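4. Setting up the toy-tidying task

People always ask me whether the Voltach can tidy a child's bedroom yet. It can't, and I'd be fibbing if I told you it was close. What it can have a fair go at is a handful of small blocks on a board, and getting that right is the best way I know to find out how far off the bedroom still is!

You'll need the board, the blocks and a patient half hour. Peadar Hanrahan does it in less, but he's done it 300 times.

1. Put the arm in Hold and wait for the beep before you reach in.

2. Lay the board on the perforated table and fix it at the near corners. Finger tight first, then nip up the bolts. (I once skipped the nipping up and chased a sliding board all afternoon.)

3. Wipe the board down. Crumbs count as objects, as far as the software is concerned.

4. Set out eight blocks, two of each colour. Don't line them up – children don't. Let a few touch and leave a couple off on their own.

5. Type 8 in the Objects box and press Learn.

6. Step back, release Hold and run at speed 30 or lower.

Note: blocks that touch are where it struggles. Ngozi Briggs and I both find it will go for one and nudge its neighbour. If you get error 9, move the pair apart by hand, press Resume and write it down in the log, as those are the runs we learn most from.

Caution: keep your fingers off the board whenever Hold is released, even if the arm looks as though it's having a think.

Your layout doesn't need to match mine block for block, but it should be about this untidy before you press Learn.

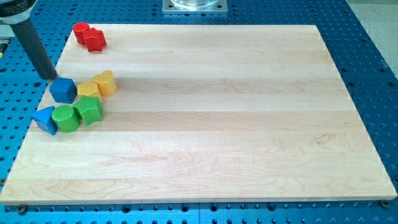 Fig. 4 – Eight blocks set out on the board, gripper at the upper left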